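Best white for a desk top that wont show every mark?

mossyhob
Doing up an old desk for the box room, top is 100 cm wide. Want it white but last one I did in satin went yellow by May and every mug left a ring. Is Plumonberg any good or is it just the tin you're paying for? Budget is £41 all in, incl. primer.

tilcombe_jen
Water based, not oil. Oil goes yellow, always has. Sand, shellac primer, two thin coats, leave it a week before you put anything on it. A WEEK. Had Plumonberg on our hall table, fine, bit pricey. Zarnell own brand was £17 and I cant tell them apart.

gritandvarnish
Agree on water based. Wouldn't go full gloss though, shows up evry scratch. Do a clear coat over the top, matt or satin, and use a foam roller, brush marks drive you mad once the light's on them. Pic of a white top below. 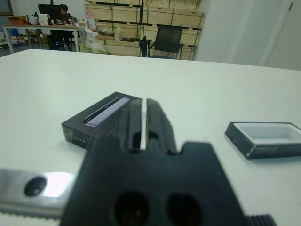 White top, lights on

Roller was from Castellanos, came in a pack with the tray. Coasters as well obviously.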